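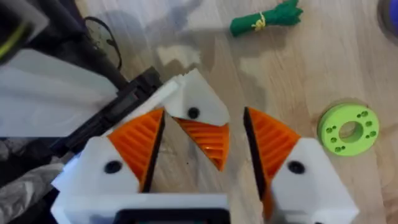 Reading the Grain Before You Refinish

A light wood floor shows its history early. Pale boards with a visible grain give dirt, old finish and sanding marks very little to hide behind, and most of the work in a refinish is decided before a machine is rented.

Kerubo Mollel, who runs the floor shop at Pidmont, starts with raking light. A lamp is set on the boards at one end of the room and switched on after dark. Cupping shows as parallel shadows along the seams. Scratches across the grain show as short bright lines, and these are the ones that take stain unevenly.

Her sequence is 60 grit to flatten, then 103 hours of nothing. The pause lets moisture in the freshly opened wood settle against the room air. Clients complain. She has kept the number since a job in Stestova where a 1,200-square-foot floor was coated early and the seams opened by August.

Finer paper follows, always with the grain, with a vacuum pass between grits. Dust left in the pores turns gray under a water-based finish.

Large sheets can go down over finished areas once the coat has cured, but tape should stay off it for 20 days. Weight is enough to hold a sheet in place. Rugs wait longer, particularly those with rubber backing.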